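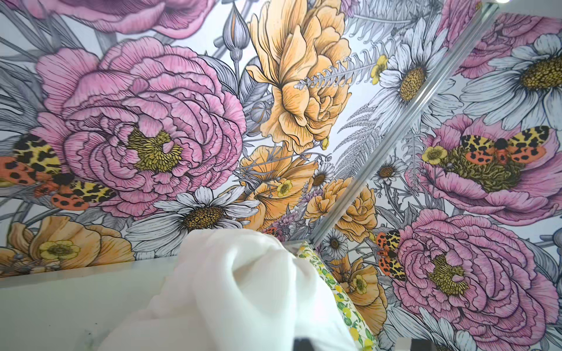

A reader in Jalton writes: my tea towels come out of the machine smelling fine, and the moment I dry a plate with one it smells like a pond. I have tried more powder and I have tried softener. What am I doing wrong?

Most likely the powder and the softener. Both leave a film on cotton when there is too much of them, and the film holds on to grease. A tea towel in that state pushes water about the plate and goes sour as soon as it is damp. We get this letter in one form or another every October, when the washing moves indoors, so the answers are collected on this page.

Stripping a towel that has gone sour

Wash it once with no powder at all, on the hottest cycle the label allows. If you see suds through the door, that is old powder coming out. Run it again until there are hardly any.

If the smell is still there, put the towels in a bucket with hot water and two tablespoons of washing soda. Wear gloves. Leave them until the water is cold, wring them out and wash as usual with half the powder you used before. Keep wool, silk and anything with a special finish out of the bucket.

Stop using softener on anything meant to soak up water. That goes for bath towels and dishcloths too.

Washing week by week

Plain white cotton can go at 60. Printed cotton and linen are usually happier at 40, turned inside out if they are aprons or bags. New reds and dark blues should be washed alone the first two or three times. To check a colour, wet a corner, press it in a piece of white kitchen roll and look at the paper.

Cloths that have wiped up raw meat or egg go straight in the machine. Do not leave them on the side of the sink until washday.

Greasy cloths need a dab of washing-up liquid rubbed into the mark before they go in. Leave it 20 minutes. Tea and coffee marks do better with a cold rinse first, then the bucket.

Do not cram the drum. You should be able to get your hand in on top of the load. If you take a big wash to the laundrette, the same applies - the large machines at Fastgate are good for bedding, but people stuff them to the door and then wonder why the middle of the load is still dirty.
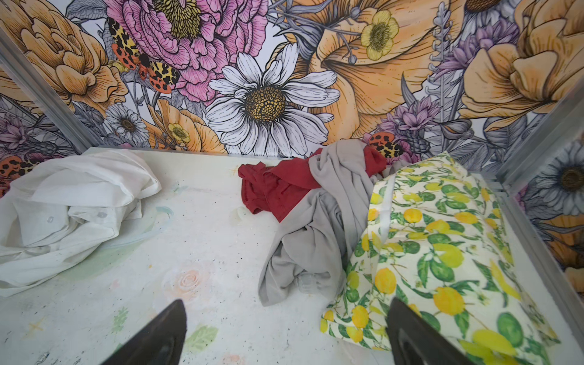

White, red and lemon-print fabric.

Drying without the musty smell

Get the load out as soon as the machine stops. An hour in a closed drum is enough to start the smell again, and then you are back to the bucket.

Give each cloth a hard shake before you hang it. It takes out most of the creases and saves ironing. Hang towels by the short edge with a gap between them. On an indoor airer, use every other rail for the thick ones and open a window a little, even when it is cold. A small fan pointed at the airer does more good than turning up the heating.

Linen can be taken down slightly damp, pulled square and folded, then left on top of the airer to finish. Cotton should be bone dry before it goes in a drawer. If you are not sure, hold it to your cheek.

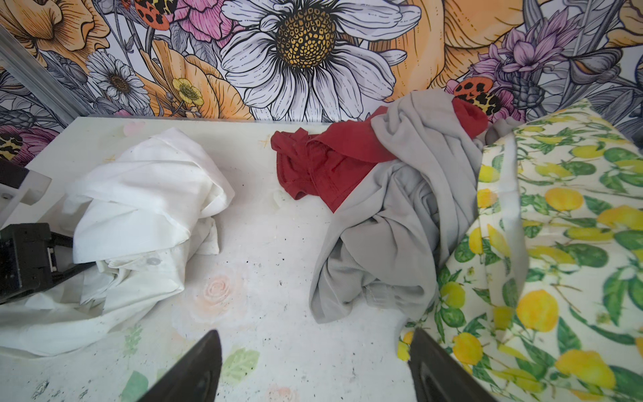

Handton Home Advice Group - Laundry and Linen Section

Folding and putting away

Fold in thirds lengthways, then in half and in half again. Stand the folded cloths on edge in the drawer so that every one can be seen. Clean ones go in at the back and you take from the front, and that way the same three do not get all the wear.

Keep glass cloths apart from the rest. They should be linen or a linen mix and should never touch a greasy pan. A loop of tape sewn to one corner lets you hang them by themselves.

Drawers want a wipe out twice a year with a barely damp cloth. Let the wood dry with the drawer open before anything goes back. Lining paper is worth having in an old chest, where splinters catch the hems.

When to give up on one

Hold it to the window. If you can see daylight through the middle, it has finished as a tea towel. Cut round the worn part with pinking shears and use the good ends for shoes, windows and brass. The old Tefera huckaback towels last longest of any we have had and still make decent floor cloths after that.

Cloths that have been used with linseed oil or similar are a different matter. They can heat up and catch fire if they are left in a heap. Lay them out flat outdoors until they are stiff, away from anything that burns, and then follow your council's advice on getting rid of them.

Washing soda and soap flakes are on sale at the Handton meetings. Ask for leaflet 781 if you want the stain list, and bring an envelope if you want it posted to you.

Page last changed Oct 29, 2021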